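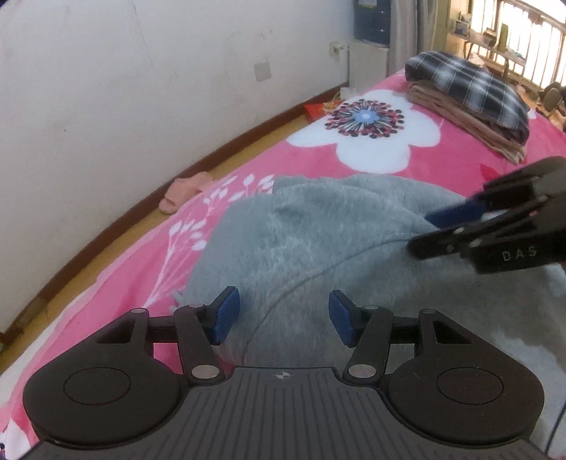 House rules for collecting fleece-folding demos with hand grippers?

We're writing good practice notes for people who fold laundry at home with a pair of hand-held grippers, so a robot can learn from it. My draft has 16 rules and I suspect they'll be read by me alone. Which ones matter? Fleece is our worst item.

Posted by Farkgate, 27 January 2022

Arne Görtz
Keep three or four. Start every take with the jaws open and in view. Don't smooth the garment by hand first, however much it hurts. Pinch a fold or a seam and close slowly. If you drop it, carry on and tag the take - a fumble with a label is useful, a fumble without one is a bad habit you're teaching to a machine.

Leave the bed cover as it is, too. We spent all October on a plain white sheet, and our policy met its first floral print like a vampire meeting brunch.

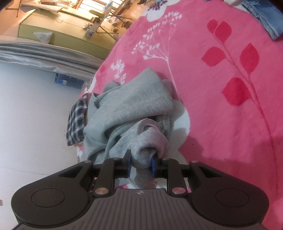
Holteck disagrees about tagging drops and says to throw those takes out. We kept 400 takes, 14 with drops, and the tags took longer than the folding. Also write down which hand leads. We didn't.

Thiele
just fold normally lol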